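Destley Home Help – Community Answers
Furniture & Fixing > Plastics and trim

What is this curved black part, and can I get the shine off it?

Posted by plurngate_porch, May 8, 2020

I am clearing out a garage in Dungate that came with the house, along with 20 years of the previous owner's good intentions. Most of it sorted itself into obvious piles. One piece has refused to join any of them.

It's black, or close to it, with a pebbled grain all over. Thin at one end, then it widens into a thick arch. There's a raised line down one side and a small round nub on the same edge.

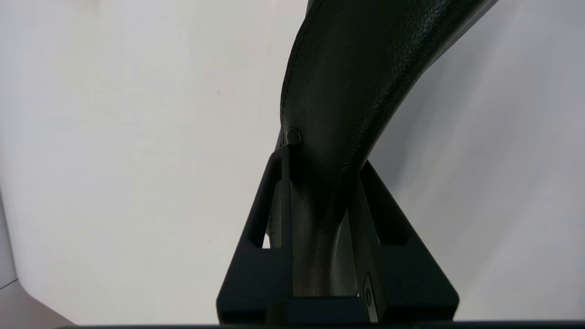

2 min read

My wife says armrest. I say handle, mostly so that there are two opinions in the house. I'd like to know what it came off before I throw it out, as throwing it out is the surest way to find the rest of it. Also, the surface has a slight gloss that I'd like to dull down if it ends up back in use.

2 replies

dungate_dan

Armrest. Had one the same. Bin it.

Bañuelos Upholstery & Repair

I wouldn't bin it yet. Plenty of chair arms have that sort of grain, but so do luggage handles, car trim and half the exercise equipment ever abandoned in a garage, so I won't swear to any of them from one picture. Look at the nub first. If it's solid and doesn't move, it may be a locating peg, and there will be a matching hole on whatever it belongs to. If it gives when you press it, you have a catch. Then check the narrow end for screw holes or a broken edge.

For the shine, start with dish soap, warm water and a soft nail brush, worked into the grain. Old hand grease can look a lot like gloss. Let it dry for 60 minutes before you judge it. Don't sand it – you'll flatten the texture and end up with a shinier patch than you started with. And skip the dashboard spray, unless you want to be back here asking how to get that off.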